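Why Do the Drinks Stand in Rows?
A page for young readers, written by Gobnait Moynihan for the Clira children's pages

Have you ever been sent to the shop for one bottle of lemon tea, and found it in less than one minute? The shop has many hundreds of things to sell. Still you walked to the right place and the tea was there. This is not luck. Somebody put it there, with a plan.

Today we will learn how a drinks shelf works.

First, every drink has its own place

A shelf in a supermarket is like your school coat hooks. Each child has a hook, and each drink has a piece of shelf. The orange soda has its piece, the lemon tea has its piece. When one bottle of soda stands among the teas, it is like your coat on the hook of another child. Nothing terrible happens, but later somebody will search for it.

People who work with shelves have a special word for the front side of a bottle, the side with the big name. They call it the "face." When all the faces look at you, you can read them quickly while you walk. To turn the bottles so is called "facing up." Try to say it at home when you tidy the kitchen cupboard!

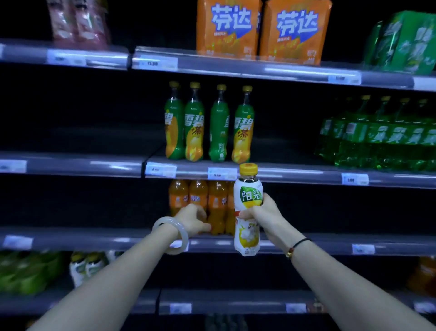 Now we come to the price labels. Most of them live on the front strip of the shelf. A label must be near to its drink, or else people will pay a different price than they expected, and they will be angry at the cash desk. If you see a label and you are not sure, read also the name on it, if there is one, and not only the number. The number alone does not tell you what you are buying. It may be for one bottle or for a whole pack.

What is a pack? It is several bottles held together, in a box or in tight plastic. The plastic is called shrink wrap. A machine in the factory puts loose plastic around the bottles and blows hot air on it. The plastic becomes smaller and hugs the bottles. You can carry many bottles in one time like this, but ask a grown-up, for water is heavy and so is soda.

Second, old bottles go to the front

Do you know where the new bottles go when they arrive? Many children say "in the front." But in a good shop they go behind. The bottles which came first should be sold first, before their date is over. In Durstead, where I live, Mr. Fergal Gallagher has filled shelves for 21 years, and he taught me a small rhyme for this:

Old to the front and new to the back,
One by one till you fill the rack.

When you take a bottle, there is a gap. After many people have come, there are many gaps, and the shelf looks like a mouth with missing teeth. Then the worker pulls the back bottles forward and fills the space behind them. 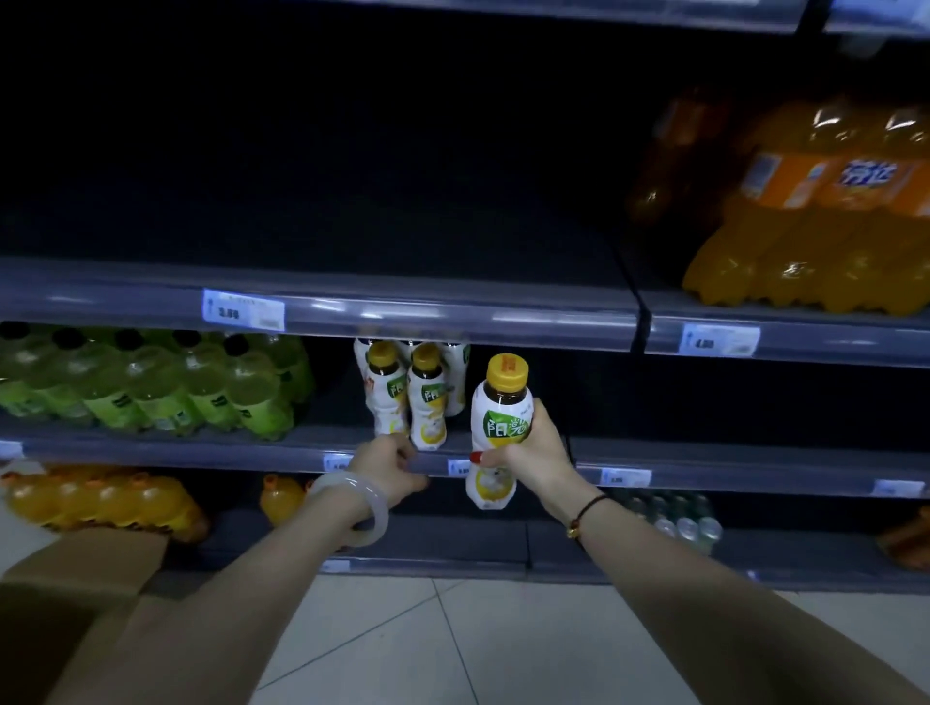
Page last changed: Sep 11, 2024

How to hold a bottle

Hold it around the body and keep it upright. Do not lift it only by the cap. If you don't want the bottle anymore, bring it back to the place where you found it, with the face to the front. Please do not shake it, especially if it has bubbles.

Try it at home

You need 4 empty plastic bottles with caps, paper, and a pencil.

Write a date on a small paper for each bottle and tape it on the back. Draw a face for each bottle, this can be a real face with eyes if you like. Stand them in a line, one behind the other, the oldest date in front. Now your friend "buys" one. Which one must it be? Put a new bottle in, and check if you remembered the rhyme.

Words to remember

Face: the front side of a bottle or box.
Gap: an empty place.
Shrink wrap: tight plastic around a pack.

In October we will read about bread, and why it is baked so early in the morning.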